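Ticket 27: Sketora sync client drops connection after sleep
Status: Open, waiting on vendor
Product: Sketora desktop sync, Funano office
Priority: 2

Reported fault: after the laptop wakes from sleep, the client shows "Connected" but no files move in either direction. Quitting and reopening the client clears it. Wired and wireless both affected.

Log entry, 09:40. Reproduced on the second attempt. Sleep periods under 14 minutes do not trigger it. Past that, the client keeps the old session token and does not ask for a new one. The log repeats "session valid, queue held" until the process is ended by hand. 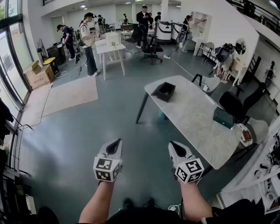

Power settings were checked first. Sleep is set by the Bustamante profile and cannot be changed by the user, so the fault was tested with the profile in force and again with it removed. Same result both times. Tests were run in a room with its own access point, to rule out roaming between floors. Signal was steady throughout and the router recorded no drop.

Log entry, 11:15. Rolled back to the previous client build. Fault absent after 2 long sleeps. Reinstalled the current build and the fault came back at once. Proxy (Fornora) bypassed for one run, no change.

Workaround: end the sync process from the task list and start it again. Signing out is not needed. Do not clear the local cache, as this forces a full download.

Next step: client logs from both builds sent to Sketora support. Hold the update on remaining machines until they reply.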